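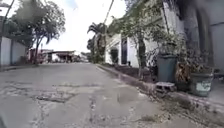

The bad stretch, before the shops. Watch the patch left of center.

Thread: Is anyone else done with the Thursday route?

bgouveia_slowlane
Okay, I'm going to be the grump who starts this. I've run with the Thursday group since April and I love you all, but can we please talk about the route? We do the same out and back every single week, and half of it is on pavement like the stuff in the picture. I'm not asking for a rubber track. I just want to look up once in a while and talk to the person next to me, which was sort of why I joined a running club in the first place.

My vote is the Ferkamport loop. It's a bit longer but you get the canal path and there's a water fountain at the halfway point (working, last I checked!).

birthe_b
Nope. Sorry Bernardo. I like the route because it's the same every week. I know where I am by feel, I know when to push, and I can compare my times. Change it and I have to start over with all of that.

Also the Ferkamport loop has that hill. You left out the hill.

bgouveia_slowlane
It's a slope.

birthe_b
It's a hill, I have the knees to prove it.

yawen_c
I'm with Birthe on the hill but with Bernardo on being bored, so no help to anyone. Could we alternate? One week the usual, one week something else. My old club did that and people seemed to like it, although we also lost a few folks who kept turning up at the wrong meeting spot, me included, twice.

rui.garcia
Alternating is a pain for anyone who comes late from work. I get off at 6 and catch up with you guys on the way back. If I don't know which way you went I'm just a man running alone in a reflective vest.

On the surface thing, I think it depends a lot on shoes. I was in a thin pair all last summer and felt every crack. Switched to the Zadumia ones with the thicker sole and I stopped noticing. Not cheap, but I've got 372 miles on them and they're still going.

gchevalier
372 on one pair?? Rui please. Retire them. Give them a little ceremony.

I did want to say that it's really only the first part that's rough. Once you get further along the street it's a lot flatter and you can open up a bit. I do my strides there.
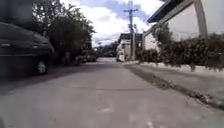
Chettiar Road Runners / Evening Social Group

See, that's fine to run on. Some grit, a crack across it, nothing that would bother me. I've run on far worse at races I paid money for.

bgouveia_slowlane
Fair, I'll give you that part. My complaint is mainly the first bit, and it happens to be the bit where everyone is bunched up and chatting and not looking down.

birthe_b
So look down for the first bit!

yawen_c
Or we start from the other end? Meet where Gaëtan does his strides, warm up there, and take the rough part when we're already spread out. Same route for Birthe, same street for Rui to find us on. Bernardo still doesn't get his canal, but maybe on holidays.

rui.garcia
Hm. That would work for me. It's closer to my bus too, which I promise has nothing to do with it.

birthe_b
It would mess up my splits.

gchevalier
Your splits would be the same splits in a different order, Birthe.

birthe_b
That is not how splits work and you know it. I'm slow for the first mile wherever you put it. I've logged 2,103 miles with this group and I'm allowed to be fussy.

gchevalier
2,305 here, so by your rules I get to be fussier.

bgouveia_slowlane
I refuse to post my number after that.

Can we at least try Ya-wen's idea for a month? If people hate it we go back and I'll stop complaining, or I'll complain in private messages only. And could somebody who knows the Ferkamport loop better than me put up the elevation, so we can settle hill versus slope?

yawen_c
I have it on my Onex watch somewhere, I'll dig it out tonight. From memory it's more than a slope, Bernardo.

rui.garcia
Fine with a month. What are we doing about bags, though? At the usual start we leave them in Birthe's trunk. If we start at the other end, does the car move too?

birthe_b
The car can move. I haven't said yes to the rest of it. But if you're all going to be standing over there with your bags, then I guess I'll have to drive over. Same time as always, and please bring your own safety pins, I'm out.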